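Usis to switch off 3G in two regions, older phones will lose calls

January 2023

Mobile carrier Usis will shut down its remaining 3G network in the Hladun and Soneck regions in May, the company told customers by text message this week. Phones that cannot make calls over 4G will stop working for voice and text on the day of the switch-off.

The carrier says 290 cell sites still carry a 3G signal in the two regions. Those sites will stay in place and the frequencies will be reused for 4G. Coverage maps on the Usis site have already been updated to show which towns are affected.

The change matters most to people with a phone that supports 4G for data but falls back to 3G for calls. Many low-cost handsets work this way. The phone may show a 4G symbol and load web pages without trouble, yet still be unable to place a call once 3G is gone. Owners can look under mobile network settings for an option called VoLTE or 4G calling. If the option is missing, the phone probably does not support it, though on some models it appears only after a software update.

Usis has put 11 handsets on a list of models it sold itself that will need to be replaced. The list includes three from Rorkance, which says it will not release an update for them. A fourth Rorkance phone had been expected to join the list but received a VoLTE update before the holidays and will keep working.

Customers with a listed phone can get a credit of up to $8 a month toward a new device. The credit applies to contract plans only – prepaid customers are offered a basic 4G flip phone at a reduced price instead. Phones bought from another store do not qualify for either offer, even if they are the same model.

Alarm panels, car trackers and card readers that use a 3G SIM are also affected. Usis says business accounts with more than 500 such lines will be contacted directly. Smaller accounts are asked to check with whoever installed the equipment.

The 2G network is not part of the shutdown and will continue to run in both regions.

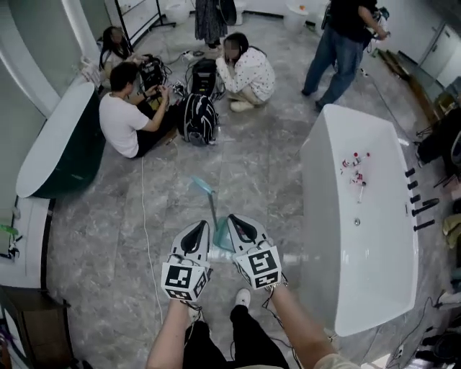
Customers who are unsure about their phone can text the word CHECK to the carrier's support line from the SIM they normally use. The reply gives the model name and says whether 4G calling is supported. Texts to the line are free, including for prepaid accounts with no balance.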